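From the Livcombe Neighborhood Newsletter
January 3, 2020

STARTING THE YEAR WITH A SMALLER PANTRY
by Abrehet Habte

Happy new year, everybody! I hope you all got some rest and that your leftovers are finally gone. Ours are not. As I write this there is half a pot of lentils on the stove and a bag of rolls on the counter that my sister brought on her way through town and that I keep meaning to turn into bread pudding (I have the raisins, I have the milk, I just have to stand up).

The leftovers are what got me started on this piece. I went looking for the bread crumbs last week and found three open bags of them, all from different years, one behind the other like nesting dolls. Then I found the split peas I was sure we had run out of in the fall. By the time my husband came in from shoveling I had everything out on the kitchen floor, and he very wisely turned around and went to shovel the Dutmont Street side too.

So this month's column is about cleaning out a pantry, and how to keep it that way at least until Easter. A good number of you wrote back after the November issue asking for something practical, and this is as practical as I get.

Take everything out

I know, I know. You want to do one shelf at a time. I have tried it one shelf at a time and what happens is that the things from the first shelf move to the second shelf, and on you go until you are back where you began with a sore back. Put it all on the table or the floor, wipe the shelves down with warm water and a little vinegar, and let them dry with the door open while you have a cup of coffee. Give yourself 90 minutes for the whole job if your pantry is the size of a closet, as mine is. If you have one of those lovely walk-in ones from the old Vik houses up the hill, I am jealous, and you will need the afternoon.

Sort by what you cook

I used to sort by kind, all the cans here and all the bags there, and it looked very nice and didn't help me one bit at six in the evening. Now I keep the things for one sort of meal together. Beans, rice, canned tomatoes and the chili powder live side by side. Oats, brown sugar, raisins and the good cinnamon are on the breakfast shelf, down low where my grandson can reach. The berbere has its own spot by the stove and always will.

Whatever is left over once you have done this, and belongs to no meal you can name, is probably something you bought for one recipe. We had a jar of pickled walnuts. I could not tell you why.

Dates, and what to do about them

People get very worked up over dates. A "best by" date on dry pasta or white rice is mostly about flavor, and if the bag has stayed closed and dry I go ahead and use it. Whole wheat flour, nuts and brown rice are a different matter, as the oils in them turn. Put your nose right in there. If it smells like old crayons, out it goes, and don't feel bad, we have all done it.

Ground spices won't hurt you when they get old, they just stop doing anything. Rub a pinch between your fingers, and if you have to think hard about which spice it is, start fresh. I buy mine in small amounts at Tasance, from the bins in back, and write the month on a bit of masking tape. The jar of paprika I threw out last week had been with us through two kitchens.

Clear containers, if you can manage it

I held out on this for years. I thought it was one of those things people do for magazines. But once I could see how low the rice was getting, I stopped buying rice, and that alone was worth the trouble. You don't need a matching set. Peanut butter jars are fine, so are the tubs the olives come in, and Bảo Bùi (many of you know him from the summer plant swap) keeps all of his dried mushrooms in big pickle jars that he boils first, and you would never guess. If you do buy some, get them tall, so they use the height of the shelf, and check that you can get your hand all the way in to wash the bottom.

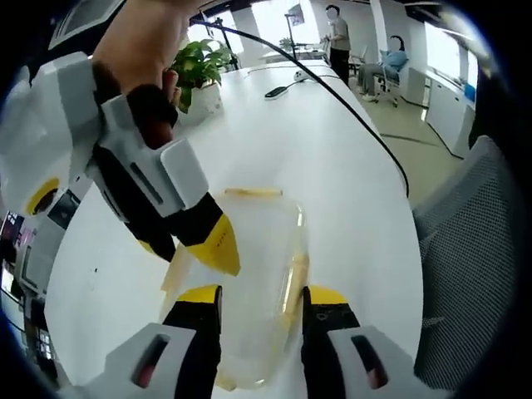
The use-it-up shelf

My favorite part! Pick one shelf at eye level and put on it everything that is open, getting old, or down to the last handful. Then for the month of January, every supper has to use at least one thing from that shelf. We have had some odd soups. We also had a barley and mushroom thing on the second night that was so good my husband asked for it again, and he does not ask for barley.

If you need a place to start, take any two kinds of beans, an onion, a carrot, a can of tomatoes and whatever small pasta is rattling around in the bottom of a bag. Simmer it until the beans are soft, salt it at the end, and put a little lemon in. It freezes very well without the pasta.

Passing things along

Anything unopened and in date that you won't eat, please bring it over. The pantry cupboard at the church hall is low after the holidays, as it is every January, and what goes fastest is canned fish, peanut butter, cooking oil and cereal. Please no home canning, and no glass if you can help it, as the shelf by the door gets bumped. You can leave bags on my porch too if the hall is locked. Mine is the green door, and the dog is all talk.

Next month I'll be writing about seed catalogs, so if you have a tomato you swear by, drop me a note before the end of January. I have room for three.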